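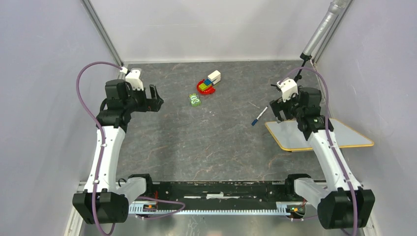 Color is the first thing most of us reach for when we sort the world, and what a wonderful place to begin a book about it! Set a bright red piece next to a yellow-green block on a dark gray surface and your eye jumps straight to the pair, long before you think about shape. Painters have leaned on that jump for ages, and so do the people who print seed packets.

## Chapter 4: Neighbors on the Wheel

You'll need the Baxter color wheel from the back pocket and 2 sheets of gray paper. Keep your notes from the August sky chart handy too (page 149), we're going to argue with them.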